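Tuesday, January 13, 2026

Finger comparison on the cable task, continued. Mesh pads as the baseline, then the narrower black fingers Riet Dewulf cut for us. Same rack and same switch for everything. I kept the switch where it was in August so the old waypoints would be usable, at least as a starting point.

Controller first. Moved the joint log to its own process and set the gripper command buffer to 1000 entries. Before that the log stalled whenever the camera stream came up, and I lost the first two trials to it. They are in the folder but should be ignored. Homing is fine. The wrist offset in the config was still the one from the Trudero mount, so I changed it back to 254 and saved the file under a new name.

The approach to the rack is tight from the right side. With the wrist level there is enough reach to the right bank of ports, but the cable from the arm hangs down and lies on the padded mailer underneath. If it catches on the next run I will clip it higher up. The crinkles in the mailer also bother the depth estimate. Flat brown paper gave fewer holes in the cloud when I tried it last week, so I want to go back to that.

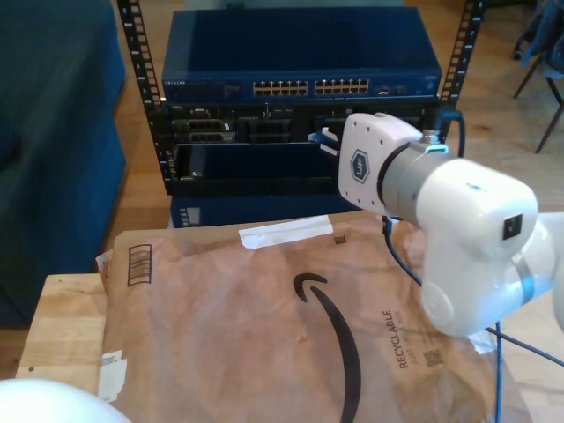

Arm over the mailer, switch and rack behind. Wrist level, pointed left.

Mesh pads. Good hold on the blue cable as long as the boot of the connector sits well inside the fingers. The pad gives a little and the connector settles into it. The trouble is yaw: when the cable pulls to one side, the connector turns a few degrees in the pads and stays there. For picking and carrying I don't care. For insertion it is too much. The pads are also fraying along the inner edge, and loose fibers end up in the wrist camera view. Trimmed them once already and would rather not do it again.

Wrist camera: exposure locked, light on. The jacket of the cable throws bright streaks and the segmentation splits it into two pieces at close range. Lowering the gain helped with the streaks but lost the gray wire behind. Left it in the middle for now.
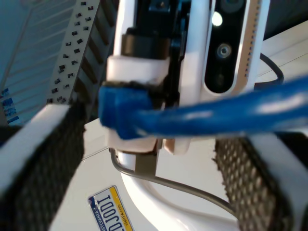 Mesh pads on the blue cable, connector held at the fingers. Note the edge of the right pad.

Scores with the mesh pads: 9 picks without a drop, then I stopped. No insertions attempted with this set today.

Black fingers. Stiffer and narrower, and the grip point is easier to predict. Had to bring the closing force down, which took most of the hour after lunch. At the old setting the connector squirted out forward. At the lower setting it stays put, but a heavy loop of cable will drag it down slowly if the arm waits too long over the table. Riet thinks a shallow groove in the finger face would fix that. I'd like to see one made before we order anything from Meijer.

Two-arm version: left arm parked low, right arm does the handling. Path planning treats the left arm as a fixed obstacle and gives it far more margin than it needs. The right arm then takes a long way around. Cut the margin and it behaved – will check the value with Riet before committing it.
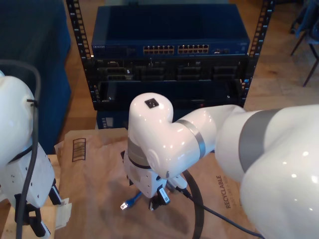
Black fingers on a cable end over the kraft paper. Blue patch cable next to it, other arm at left.

Scores with the black fingers: 8 picks without a drop at the lower force. Slower to close than the mesh pads and I can live with that.

For now I lean toward the black fingers for anything that ends in a port, mesh for moving cables out of the way. Swapping is still a pain with the small screws. The Brison quick-change plate might be worth another look, but it adds length at the wrist and we don't have much to spare in front of the rack.

To do
Print fingers with groove, two depths.
Redo hand-eye calibration, last one predates the offset change.
Clip the arm cable higher.
Rename today's logs, the first two trials are bad.
Ask Riet where the short screws went.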